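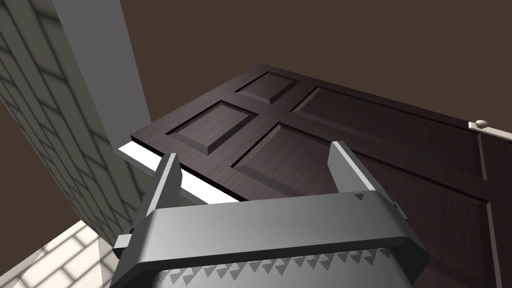
Work in this period concentrated on the door-opening task, which we carried over from the previous plan after the drawer and cupboard tasks were closed. Demonstrations are given by remote control in the Itden simulator: the operator drives the arm with a hand controller and sees the view from the wrist camera on one screen and a fixed room view on another. The panelled door with the lever handle is the harder of the two door models now in use. With the jaws wide open and the handle out at the right edge of the wrist view, the operator has little to steer by except the panel mouldings, and most of the time in a demonstration goes on lining up before contact.

Data collected

The set now holds 3799 demonstrations. Each is stored with joint positions, jaw opening, controller input and both camera streams. Natnael Adugna and Ebise Woldemariam gave all the door demonstrations and labelled each other's work. Runs in which the jaws slipped off the lever were kept and marked as failed – the learning code can leave them out, but we expect to need them when we look at recovery.

Changes to the control set-up

Controller motion was at first mapped to the base of the robot. Both operators found this awkward once the wrist was tilted, as a push forward on the controller no longer matched forward on the screen. Motion is now mapped to the wrist view, with a button to switch back for long moves across the room. The filter on the controller input was also shortened. Ebise reports less overshoot near the handle, though this has not been measured separately and we make no claim for it yet.

Demonstrations given under the old mapping remain in the set with a flag. They will be trained on separately first.

Problems

Contact between jaw and lever is still too stiff in Idora, the physics layer, and the handle sometimes springs back when touched lightly. A fix has been passed to us by Seyoum and is under test. Until it is accepted, no further lever demonstrations will be recorded.

Next period

Train on the full set and on the new-mapping set, and compare. Record 50 demonstrations by hand guidance on the real arm at Vitthorpe, split between the 2 operators. The door rig there still needs its closer fitted. We ask that the equipment line be left open until March to cover this; no other change to the budget is requested.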